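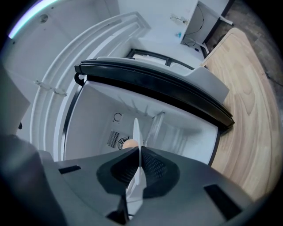

How does a fridge get cold?

I used to think a fridge had a big lump of cold hiding in the back somewhere, and the cold leaked out onto the milk. I believed this until I was nine! Then I asked my uncle, and he told me something that sounded completely backwards: a fridge doesn't make cold at all. It takes heat away.

So let's work out what he meant.

Cold isn't a thing

Heat is energy. When something is hot, the tiny bits it's made of are jiggling about really fast. When it's cold, they're jiggling more slowly. Cold is just our word for "not much heat here". You can't pour cold into a bottle of juice, but you can pull heat out of it, and the juice gets colder as the heat leaves.

Heat also likes to travel, and it always goes from the warmer thing to the cooler thing if you leave it alone. Your hot chocolate warms up your hands. An ice block pulls heat out of your tongue (that's why it feels so good in February, when it's boiling outside).

The trick with the wet arm

Try this one. Lick the back of your hand, or dab some water on it if you think licking is gross, and then blow. Feels chilly, doesn't it? The water is turning into a gas and floating off, and to do that it needs heat. It grabs some from your skin on the way out. Cheeky!

That's called evaporation, and your fridge uses the very same trick over and over, all day and all night.

Round and round the pipes

Inside the fridge there are thin pipes, usually tucked behind the walls where you can't see them. A special liquid called a refrigerant runs through them. It turns into a gas very easily, even when it's cold, and when it does, it soaks up heat from the air around your cheese and your leftover spaghetti.

Now the gas is carrying all that heat. It goes to a pump called the compressor, and that's the thing you hear humming at night. The compressor squashes the gas into a smaller space. Squashing a gas makes it hotter (you might have noticed a bike pump getting warm when you use it, it's the same idea). The hot gas moves through more pipes on the outside of the fridge, lets its heat out into the kitchen, and turns back into a liquid. Then it squeezes through a tiny gap, gets very cold, and starts all over again.

If the sides of your fridge ever feel a bit warm, you're feeling heat that used to be in your food!

Can you cool the kitchen by leaving the door open?

I tried this once on a really hot afternoon. I got into trouble, and the kitchen didn't get any cooler either. The fridge was pulling heat in at the front and letting it straight out again at the back, and the motor adds extra heat of its own. Leave the door open long enough and the room ends up warmer than when you started.

Something to try at home

You'll need 3 cups of warm water, all the same size. Put one in the fridge, leave one on the bench, and wrap the last one in a thick tea towel beside it. Come back after half an hour and dip a clean finger in each. Which one has lost the most heat? Which one has kept it best? Write down your guess before you check.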